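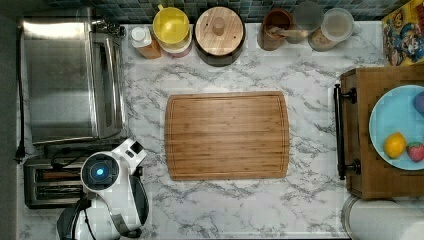
Open Afternoon at Mikari: What We Saw in the Kitchen Lab

Members who signed up for the Thursday visit to Mikari met in the ground floor lobby at 1:30. The group was larger than the first list suggested, and Inês Neves at the front desk had to print extra badges. We were split into two parties. One went to the workshop first and the other to the test kitchen, and we changed over at the break. What follows is in the order my party took it, kitchen first.

The test kitchen is a counter and storage fitted out the way a home might have it. A toaster oven and a two-slot toaster stand at the left end, a bamboo cutting board lies in the middle, and containers are lined up along the tile at the back. On the right there is a wooden cabinet unit with a blue plate of fruit on top of it. The arm is white and works from the left side of the counter, near the toaster. It has a ring of blue light on the round part of its housing.

Ismail Zaki ran the demonstration. He has been with the kitchen project since it moved into the building and before that he worked on warehouse picking. He told us the program is called Kevurent and that its purpose is narrow. The team wants an arm that can set out, put away and tidy ordinary kitchen items in a room it has not been tuned for. Cooking is not part of it. Several people asked about cooking anyway, and he gave the same answer each time.

The first task was to take the lemon from the plate and put it on the cutting board. The arm did this on the first try in a little under a minute. It moved slower than most of us expected. Zaki said the speed is capped whenever visitors are in the room and that the cap stays on for a good part of the regular testing too.

The second task was the strawberry. This took two tries. On the first the gripper closed a little short of the fruit and came back up empty. On the second it picked the strawberry up by the side and set it down next to the lemon. There was a mark on it afterward, which Zaki passed around the group so that we could see how deep it was. It was shallow. Soft fruit is on the list because grip force has to be set before contact, and the team would like it to be set from what the cameras see.

The third task was to lift the lid off the round wooden canister by its knob, wait, and put it back. Removing it went well. Putting it back took longer, and the lid ended up slightly crooked. The arm made a small correction and then stopped, and the operator's screen showed the task as complete. One of our members pointed out that the lid was still not flat. Zaki agreed and marked the run as a failure by hand. He said a person checks every run for this reason, and that the software's own judgment of whether it has finished is one of the weaker parts of the system.

He then gave us some figures. The team has recorded 2,285 runs at this counter since the project started keeping full records. Of those, 1,146 involved an item with a lid. The runs cover 63 different objects, and new ones are added when the staff bring something in from home. Clear glass and clear plastic are still the hardest group. The arm will sometimes reach for the far edge of a jar when it should be reaching for the near one, and changes in daylight make this worse. Blinds were fitted last July, but the team keeps them open for part of each day on purpose.

Questions in the kitchen ran over by 15 minutes. The ones I wrote down were these.

Does it know what is hot? No. The toaster and the toaster oven are treated as places to keep clear of unless a task names them. Tasks that do name them are run with the appliances switched off at the wall.

Who decides where things go? The operator moves items before each run. The positions are drawn from a list, and the operator is asked to leave some clutter in place so that the arm does not get used to a clear counter.

What happens if somebody reaches in? The arm stops when it feels contact above a set force, and the operator holds a stop button during every run. Zaki let two of our members press the button while the arm was moving. It stopped at once both times and needed a restart from the console.

How much does the arm cost? He would not say, except that the price of the arm is less than the price of the people needed to keep it running.

After coffee we changed over and went to the workshop, where Odette Maillard showed us the repair benches. This part was quieter and in my view just as useful. She had a wrist joint open on the bench and explained which parts wear and how often they are replaced. The finger pads go first. They are made by Fledis, a small supplier across the river, and they arrive in sheets that the workshop cuts to size. She passed around a new pad and a used one. The used one was smooth enough that you could feel the difference with your eyes shut.

Maillard also talked about cleaning, which several of our members from food service had come to hear about. Flour, sugar and anything sticky are a problem at the joints. For now the arm is wiped down at the end of each day and the pads are washed separately. A sealed cover has been tried, but it limited how far the wrist could turn. A second version of the cover is being sewn.

Both parties came back together at 4:00 for a short talk by Afonso Arruda on where the company wants to go next. Mikari plans to set up a second counter with a different layout and different materials, so that results from the first can be checked against it. He did not give a date. He also said the company would take on two student placements, and that applications should go through the lab office and not through him.

Nuno Vilela has the sign-up sheet for the next visit, which will be to the Matić packaging plant. Places are limited by the plant's safety rules and closed shoes are required. If you were on the waiting list for Mikari, you will be offered a place first. Please tell Nuno by the end of the month whether you want it.

Two items were left in the lobby after the visit, a gray scarf and a pair of reading glasses in a soft case. Inês is keeping both at the Mikari front desk.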